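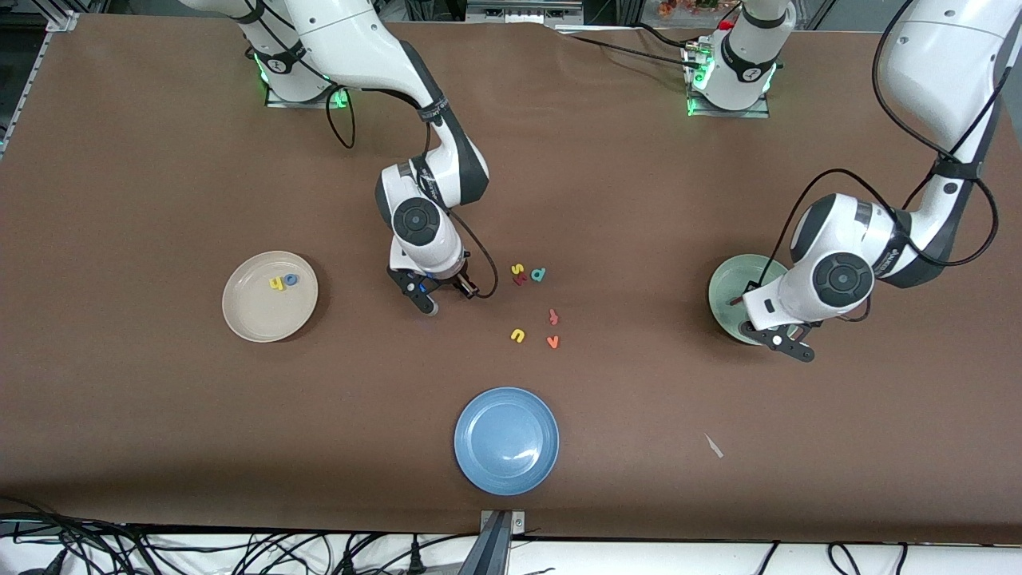 Foam letters, mid-sort. Plate on the left, green bowl on the right.

I bought a bag of foam letters on July 21, 2024, believing I would have them in order by bedtime. I am now into August and have views on the alphabet.

The plan was two containers, one for the letters I need and one for the rest. The plate has a yellow one and a blue one on it. They do not spell anything. Seven more are lying in the middle of the table, waiting for me to form an opinion.

Si-eun Myung suggested sorting by color, which takes 2 minutes and leaves you with a very pretty pile you can't spell Tollby with. I tried it anyway. It was very pretty.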